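Textile Care Workshop, Pambridge -- Notebook
October, entry 114
Subject: Lint loss in looped cotton toweling 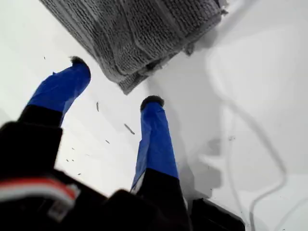

Gray looped towel, folded, with frayed threads along one edge.

The second wash series was begun at 8:40 a.m. using the Turunen front loader. The purpose is to establish whether the softener supplied by Veton increases lint loss in looped cotton. All towels were purchased from the same Ustis lot and washed once without detergent before the series began.

Load A received detergent only. Load B received detergent and the measured dose of softener. Lint was collected from the dryer screen, left uncovered for two hours, and weighed on the bench scale.

Load A: 234 mg
Load B: 700 mg

The difference is larger than expected and should be treated with caution. Mr. Kinnunen notes that the screen may not have been brushed fully clean between loads -- the log has no initials against that step. Load B will be repeated before any figure is passed to the laundry office.

Towels with an unhemmed or damaged edge are to be recorded separately from now on. Loose threads add to the screen weight and tell us little about the loops.

Outstanding: Mr. Seixas to confirm the dose printed on the softener drum, and to order replacement screen brushes. The scale is due for its calibration check. Dryer setting remains at medium for all loads until further notice.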